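车库小贴士：业余赛道日前后怎么收拾车和工具

2020年4月更新，上次那版轮胎部分写错了，已改

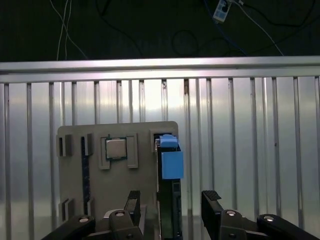
一、出发前一晚

别等早上弄。早上肯定忘东西。

轮螺母全部过一遍扭力扳手，冷车，四个轮子对角来。用完扳手调回最低刻度，不然弹簧废得快。我那把Nulberg就是这么废的，400块。

机油看一眼，拉到上限和下限中间偏上。别加满，长右弯容易窜油。

刹车油：开过两个赛道日就换，不看颜色。没开封的放铁柜里，开了封没用完的，扔。别心疼。

后备箱清空。脚垫也拿掉，尤其驾驶位那块。儿童座椅、雨伞、矿泉水，统统留在家。

二、工具箱怎么装

小的，一个箱子够了。我现在带的：

扭力扳手加套筒
胎压表（指针的，电子的没电过一次）
布基胶带，宽的
扎带一把，长短混着
棉手套两双，丁腈手套一盒
手电，头戴那种
记号笔
旧毛巾，多带

套筒容易滚丢，拿磁条贴在箱盖里侧。磁条买Coneo的或者随便什么牌子，吸得住就行。

备胎带不带？远就带。我家到赛道37公里，不带。

三、胎压

冷胎先放低一点，跑完一节马上量，再放。回家路上记得打回去！忘过一次，胎肩磨得一塌胡涂。

每次量完直接拿记号笔写在胶带上，贴仪表台边。写手机里的话手套摘来摘去，烦。

胎面上粘的橡胶渣不用抠，回程慢慢开就掉了。非要弄的话用塑料铲，别用一字螺丝刀。

四、刹车片

换之前先看厚度，剩不到6毫米我就不上赛道了，留着平时买菜开。

新片要磨合。找条没车的路，中速到低速，反复踩，不要踩停。完了开一段散热再停车。热的时候别拉手刹，切记，换挡杆挂一挡，轮子下面塞木块。

拆下来的旧片别急着丢，拿胶带捆好写上日期当备用。Yogesh Tyagi在Plultska那场就靠一副旧片跑完了下午。他后来买了Hayes的片子，说叫得厉害但是咬得住。我没试过，不评价。

五、头盔和衣服

头盔内衬能拆就拆，温水加一点婴儿洗发水，按，别搓。阴干，不要放暖气上。不能拆的，用湿毛巾擦，里头塞报纸过夜，第二天换一次报纸。

镜片：湿的超细纤维布先敷几分钟，虫子泡软再擦。玻璃水别用，伤涂层。

手套掌心发硬了就用专门的皮革清洗剂，晾到半干戴上握几下拳，不然干了缩。

赛服看标签。标签掉了的，冷水，中性，单独洗，不放柔顺济。

六、回来以后的车

当天冲一下轮毂，刹车粉隔夜很难弄。等轮毂摸着不烫再冲水，热盘浇冷水会变形。

前杠和后视镜上的橡胶印：柏油清洁剂喷上，等一会，擦。没有的话食用油也行，之后用洗车液洗两遍，要不然沾灰。

水箱前面的网拿软毛刷顺着刷，石子和草叶多得吓人。高压水枪别怼着散热片冲。

七、车库地面的油

新鲜的：猫砂倒上去，鞋底碾一碾，过夜扫掉。
旧的：洗衣粉调糊，硬刷子，热水。可能要来两三遍。
猫砂买最便宜那种就行，不要豆腐砂，没用。

八、花了多少

三月份算过一次账，清洁用品加手套胶带这些，一年将近700块。大头是柏油清洁剂，改买大桶装的分瓶就省了。喷壶上写清楚是什么，我有次把轮毂清洗剂当玻璃水喷了……

还有链条油、举升垫块那些没写，下次补。胎温枪有人问，我还没买，用手背凑合着呢。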